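Last updated Tue 4 February

# Getting marks off a painted wall without repainting it

Pen, marker and scuffs on flat or low-sheen paint can usually be dealt with in under an hour. The method below goes from the gentlest treatment to the strongest. Stop as soon as the mark is gone, and don't skip ahead, as most of the damage I see on walls comes from someone starting with the harshest thing in the cupboard.

It applies to interior acrylic paint on plasterboard. Wallpaper, limewash and bare render need something else.

## What you'll need

- Two white cotton cloths (coloured ones can bleed)
- A soft white eraser
- A bucket of lukewarm water with a squirt of dishwashing liquid
- Bicarb soda
- Methylated spirits
- Stain-blocking primer and leftover wall paint, if it comes to that

## Work out what the mark is

Ballpoint tends to leave a thin line with a slight groove you can feel with a fingernail. Whiteboard marker sits on the surface and smears. Permanent marker soaks in and has a faintly fuzzy edge on flat paint. If you can't tell, treat it as ballpoint.

Look at the wall from the side with a torch as well. Older patches of touch-up paint show up this way, and they often clean differently from the rest. 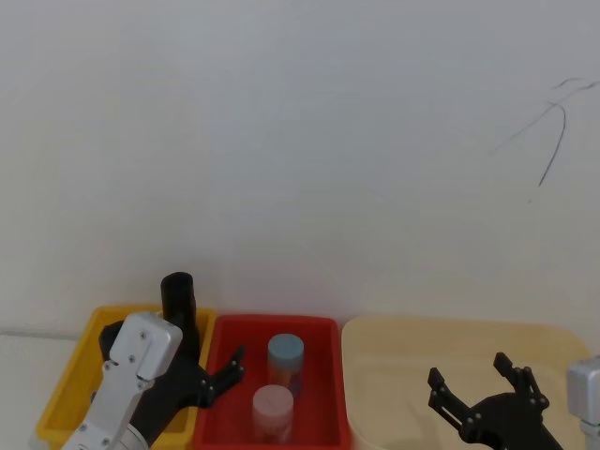 *Thin dark scribbles, upper right of a pale wall.*

## Step 1: Dust and eraser

Wipe the area with a dry cloth first. Grit dragged across flat paint leaves shiny trails that are harder to fix than the pen. Then use the eraser in short strokes, always in one direction, and brush the crumbs away as you go. Pencil and most shoe scuffs will be gone at this point.

## Step 2: Soapy water

Wring the cloth out until it no longer drips. Dab from the outside of the mark towards the middle, then go over it with a clean damp cloth. Let the wall dry for 20 minutes before you judge it. Wet paint looks darker and will hide a faint line.

## Step 3: Bicarb paste

Mix two parts bicarb with one part water. Put a little on the cloth, never straight on the wall, and rub in small circles with almost no pressure. Check the cloth every few strokes. If you see wall colour on it, stop and go to Step 5.

Melamine sponges do the same job faster, but they're a fine abrasive and will polish a flat finish. I keep them for semi-gloss doors and skirting.

## Step 4: Methylated spirits

Open a window, and keep it away from heaters and pilot lights. Test behind a door or low down near the skirting. Metho softens acrylic paint, so it needs a light hand: dampen a corner of the cloth, dab once, turn to a clean patch, dab again. Four or five dabs is the limit. Wipe with soapy water straight afterwards.

If the ink spreads into a grey cloud, leave it alone. More metho makes the cloud bigger.

## Step 5: Seal and touch up

Ink left in the paint will come back through fresh acrylic, sometimes a week later. Brush a thin coat of stain-blocking primer over the line only. Once it's dry, put the wall paint on with a mini roller and feather the edges outward. A brush leaves a texture that catches the light.

For paint more than a few years old, even the right tin may not match. In that case paint the whole wall, corner to corner. A 1000 mL tin is enough for one coat on a small one, and the sides of the room can stay as they are.

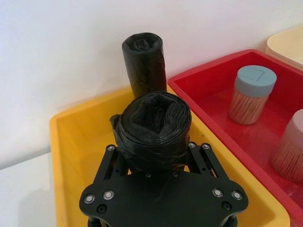 Gion Kaufmann wrote in to say that hairspray, which his parents always used on biro, left a sticky patch on his hallway wall that collected dust for months. He got it off with soapy water over three goes and had to touch up the spot anyway. He also asked whether sugar soap could replace the dishwashing liquid.

It can, at half the strength given on the packet. Rinse it off twice, particularly if you'll be painting afterwards, as the residue stops primer from gripping.

## Cleaning up

Hang metho cloths outside, spread flat, until they're fully dry, then wash them separately. Tip paint water into a garden bed away from drains, or let it settle and put the solids in the bin.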